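Stirkent Hand-Held Gripper Kit: Garment Handling Sample Set
Data card, revised September 6, 2025

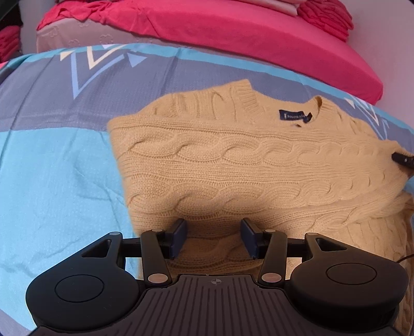 The Stirkent kit is supplied by Ovommont to laboratories and training providers that wish to record handling tasks without installing a robot arm. This card covers the sample set delivered with the kit. It should be read together with the licence text in the same folder.

Contents

The set holds 3746 recordings of household textile tasks, made in private homes in the Zultcombe area. Of these, 1525 concern knitwear, including heavy cable-knit pullovers handled on a bed. The remainder cover towels, shirts, trousers and bed linen. Each recording consists of colour video from the camera on the tool, the width of the finger opening, and a short written label naming the garment and the task.

Intended use

The set is offered for teaching, for checking an installation, and for early training of folding and picking models. It is too small to serve as the only source for a finished product. Purchasers who need more material may order further sessions under the Pumphrey service plan.

Collection

Operators held the tool by hand and worked at their own pace on beds, tables and sofas. Bedding and covers were left as they were in each home, and patterned sheets are common. Lighting was not controlled. Failed grasps were kept and are labelled as such.

Known limits

Soft knits may hide the finger pads from the camera once the fabric gathers between them. Width readings taken with thick garments should be treated with care. Around 800 recordings have no label for the final state of the garment; these will be completed in the February release.

Brand labels inside garments have not been blurred. Recordings in which a person's face could be seen were removed before delivery.

File layout

Recordings are sorted into 13 folders by garment type. The index file in the main folder lists the length, task label and outcome of each recording, where known.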